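Home | Listening | Records | Repairs | Contact

Looking after old records – quick tips

Reading time: 2 minutes

Written up fast between jobs. Most of it learnt the hard way, some from Bronisława Michalski, who ran the second-hand racks at Kubiak in Discombe and washed more LPs than I'll ever own.

Storage first. Upright, always. Never flat in a pile, the bottom ones dish. Snug on the shelf but you should be able to pull one out with two fingers. Keep them off the radiator wall. Lofts are out – too hot in summer, damp by October.

Sleeves. Old paper inners shed bits and scuff the shine. Swap for poly-lined ones. Keep the orignal if it has lyrics or adverts on it, just slide it in behind the record.

Dusting. Carbon fibre brush, before every side. Let the record spin, rest the bristles on lightly, count two turns, then sweep off towards the edge. Don't press. Don't use your jumper, I've seen it done.
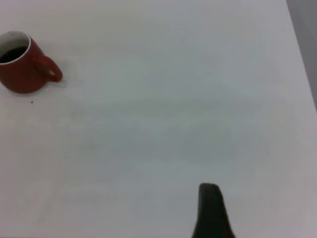
Can you wash a record in tap water?
Fine for a first rinse of something really filthy, but finish with distilled. Tap water dries and leaves minerals down in the groove, and then you get crackle you didn't have before.

Washing proper: lukewarm distilled water, one drop of washing up liquid, soft cloth. Go round with the grooves, never across. Keep the label dry – old jam jar lid held over it does the job. Rinse twice. Stand in a clean dish rack til bone dry, overnight if you can. No alcohol on 78s, it eats shellac.

Stylus. Dry brush, back to front only. Side to side bends the cantilever and then you're shopping. If the esses start to spit on records you know are clean, the tip is probably worn.

Mould on the cover: take it outside, soft dry brush, leave it open somewhere airy for a day. Sticky price labels – hairdryer on low, peel slow. Laminated covers cope well, plain card tears so go easy.

Keep a list. Itsuki Kikuchi put all 829 of his in a notebook after buying the same Clirkura single again. Mine is a shoebox of cards, works ok.

Cassettes next time, if I get to them.

Contact: Records desk, Zorkbridge | © Zorkbridge | Back to top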